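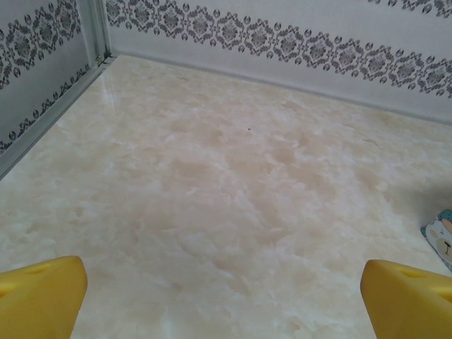 # Jornada de puertas abiertas en Prolto, 8 de febrero

Subo esto deprisa, que mañana viajo y si no se queda sin subir. Sábado, nave de Zusside, puerta lateral (la principal cerrada, como en diciembre). Aforo de 148 y lleno antes de las once.

**Puesto 1. Pinzas.** Los dedos amarillos, abiertos del todo sobre la mesa de mármol, o de imitación, no pregunté. A la derecha asoma el objeto con la cara de osito. A los críos les encantó el osito, claro.

Lo llevaba Zainab Ogundipe. Explica muy bien, rápido, sin diapositivas. Nueve turnos por la mañana y cola en todos. Los dedos se cambian con dos tornillos, me dejó probar y tarde bastante más que ella.

**Charla de Damian Grabowska.** Media hora sobre agarre de objetos pequeños. Lo mejor, la parte de calibración de la cámara de muñeca. Lo peor, el micro. Dice que en Fernico repiten cada tarea 1000 veces antes de darla por buena.

Preguntas del público: precio (no lo dicen), ruido, y si se puede alquilar por semanas. Eso último lo están mirando con Vigfúsdóttir.

**Cosas prácticas**
- Autobús 273, parada enfrente
- Café gratis, se acabó pronto
- Aparcamento fatal, mejor no ir en coche
- Los turnos se apuntan en la entrada, en papel

Si alguien tiene el enlace a la charla que me lo pase y lo añado.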